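In Praise of the Bed as a Folding Table

My mother folded everything on the bed, and so did her sister, and I was well into my thirties before I met a person who folded standing up at a counter. I remember being a little shocked by it. A counter is hard and narrow and you have to be neat from the first shirt. A bed lets you make a mess first, and I have come to believe that the mess is where the work gets done.

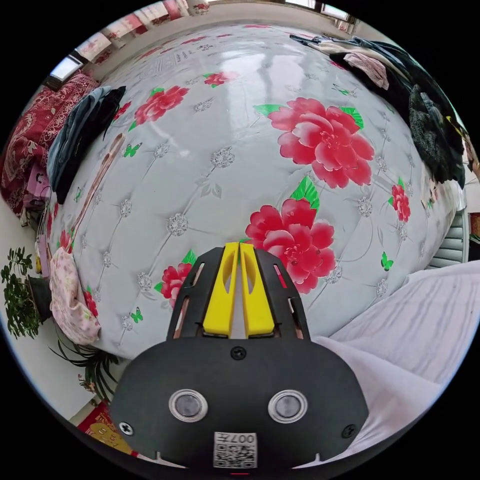
My friend Indrek Raudsepp disagrees with me about this, and has done so at length, usually over dinner. He owns a folding board, a Trendon, for which he paid more than I would pay for a decent pair of shoes, and he says that clothes on a bed only get moved to a chair at night and back to the bed in the morning. He has a point. I have done it myself for 4 days running, with the same pair of jeans. But I still think he is wrong about the bed, and I'd like to say why, if you have a minute.

When you tip a basket out on a bed you see what you own. The bulky things announce themselves, the big black knits especially, and you find out quickly that a sweater can't be hurried. It has to be laid flat, the arms brought in, the hem brought up, and if the surface under it is slippery it will slide away from you while you do it. (I say this with affection. We had a shiny bedspread when I was small and I chased many a cardigan across it.) 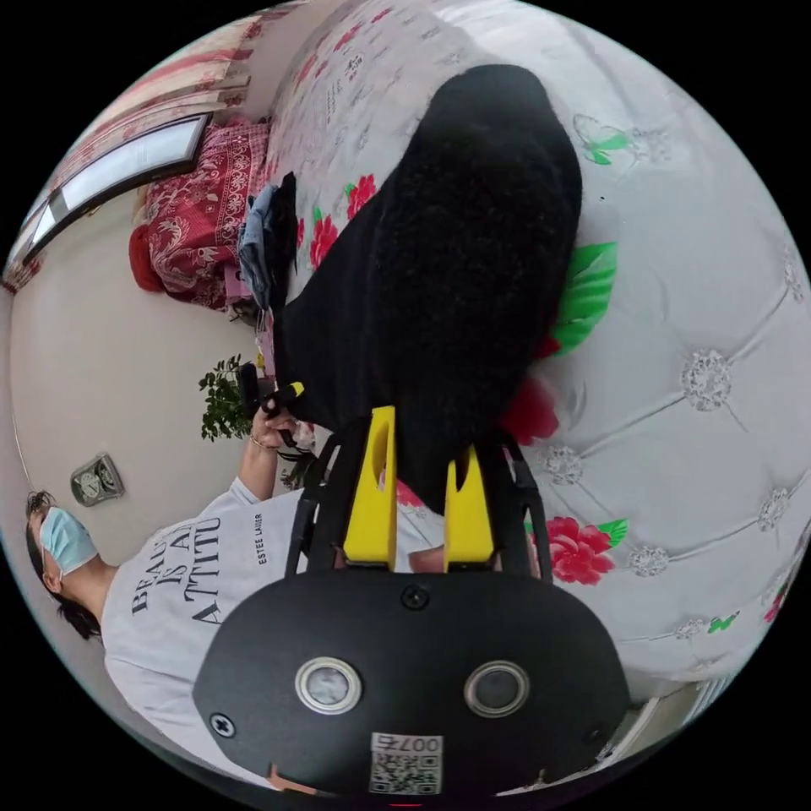
The black one, bunched up, on a bedspread with roses and butterflies.

I also happen to love a loud bed. Plain white linen is very nice in a hotel, but give me red flowers and green leaves and a bit of sparkle at the buttons. Folding is dull work and it helps to have something to look at. My aunt in Lindgren kept a peony cover on the spare bed for years, and used the flowers as a guide – shirts on the big one, socks on the little one by the window.
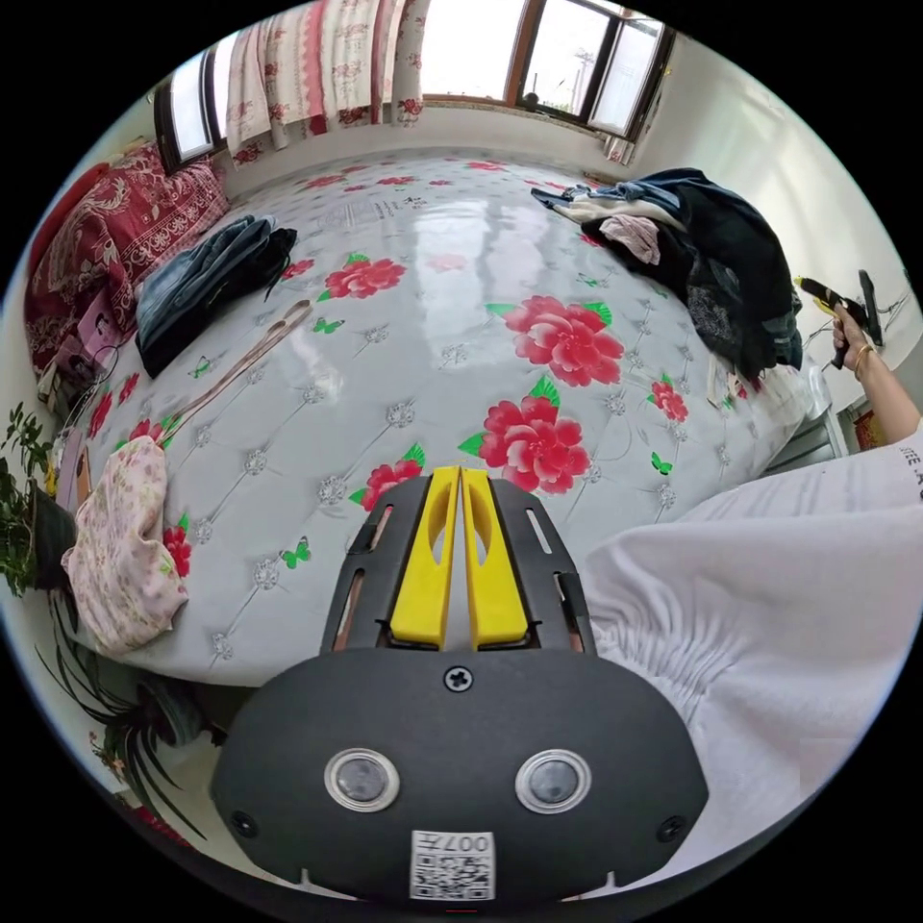
Gindska, December

I am writing the rest of this at my sister's place, where the laundry comes in stiff from the cold and goes straight onto the bed to soften. Jeans go first, because they are easy and make you feel you have started. After that I do whatever is pink. I couldn't defend this order to Indrek, and I have stopped trying.

The heap at the back is the part I always leave. There is one on every bed I have ever folded on, pushed up against the wall, and it's made of things that need a decision more than a fold. Does this still fit? Will it be worn before spring? I usually get to it on a Friday, with the radio on and a cup of tea going cold on the sill.

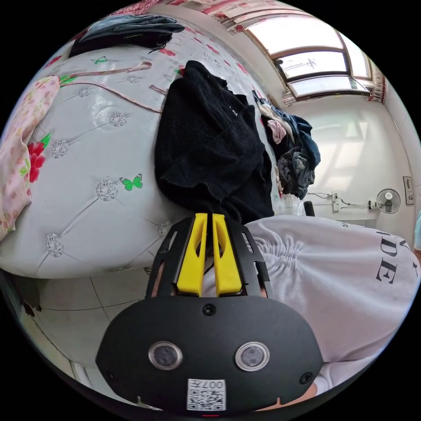 A sweater in the middle, and the denim and the rest waiting along the far side.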